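Skondeck Students Teach Robot Arm to Follow Spoken Directions

Students in the afternoon robotics club at Skondeck Technical High School have spent the spring working on a robot arm that pushes blocks across a board when someone tells it what to do. The club will show its work to the public in April at the Lykkegaard Library, in the large meeting room on the ground floor.

The project is named Skumance, after a word one of the students typed by mistake in the first week. A person gives an instruction in ordinary English, such as "move the green star next to the yellow heart," and the arm tries to carry it out. It does this by pushing. The arm has no fingers and does not lift anything.

Gunnlaugur Damgaard teaches physics at the school and has run the club for 3 years. He said he picked the project because the parts are simple and the mistakes are easy to see.

"If the block ends up in the wrong place, everyone at the table knows it," Damgaard said. "Then they have to work out if the problem was the words, the camera or the push."

Members take turns steering the arm by hand while a computer saves each run. Another student writes a short sentence saying what was done. The runs are then used to train the software. The club had saved 3,735 runs as of last week, up from 800 at the winter break. Yoga Oei, a junior who keeps the log, said the early ones had to be sorted again after members found they were using different names for the same shape.

"Half of us wrote 'house' and half of us wrote 'pentagon,'" Oei said. "We ended up keeping both, since people coming to the library are going to say both."

Pushing has been harder to learn than the students expected. A cylinder standing on end can drift to one side if the rod meets it off center. A star turns when it is pushed on a point. When blocks are touching, moving one usually moves its neighbor too, so the students now practice separating pairs before they try anything longer. Oei said most of the runs saved this month were of that kind.

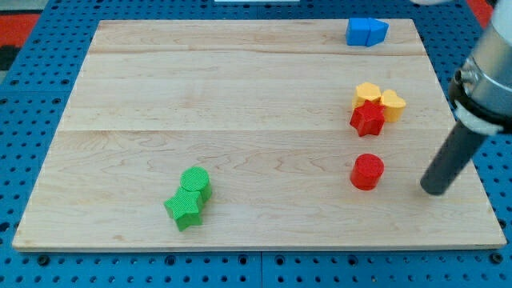 Money for the club's work came from Merkonia, a packaging equipment company with an office in town, which gave the school $2,000. Damgaard said the grant went toward a computer for training and a replacement power supply. The school district pays for bus service home on club days.

At the library event, visitors will be able to type or speak their own instructions. Students will reset the blocks between turns, and each visitor will get one try before going to the back of the line. Younger children may take part with an adult. The doors open at 10 a.m. and the last turn will be given at 2 p.m.

The club is also looking for new members for the fall. No programming experience is needed, and students from all grades may apply. Forms are available in the school's main office and should be returned to Damgaard in the physics lab by the end of the school year. Current members do not have to apply again but should tell him if they plan to come back.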